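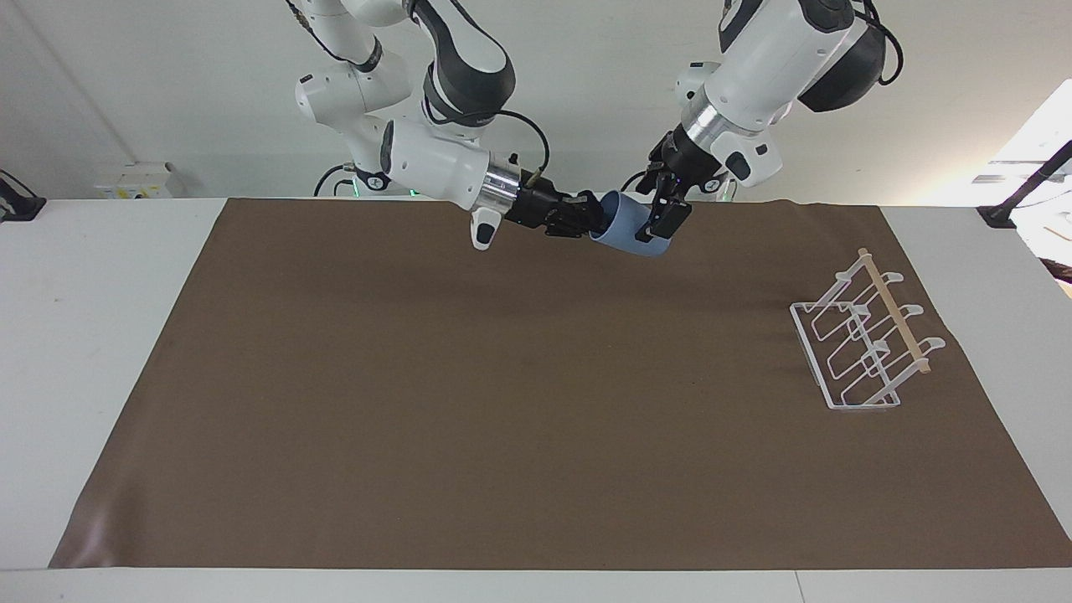 Page last changed: September, 4:15 pm

Rain Gardens in Skosesthorpe: What We Found

Our group wanted to know how fast rainwater soaks into the ground in different parts of town, and we ended up loving this project way more than we expected! We picked two places: the lawn behind Mostyn Hall and the new rain garden on Bikley Street, which has sandy soil and a lot of native sedges.

At each place we pushed a metal ring into the soil, poured in water and timed how long it took to drain. We did this at 8 spots per site. The lawn took 228 seconds on average. The rain garden took 159, even though the plants had only been in for one season (we had bet on a much smaller gap).

The slowest spot of all was by the Mostyn bike racks, where people cut across the grass all day. It took more than 200 seconds longer than the lawn average, and we ran it again to be sure.

Next we'd love to test in winter, when the ground is colder. We would also like to dig a little deeper at Bikley Street and see how far down the roots go. Our data tables are in the Tero folder on the class site.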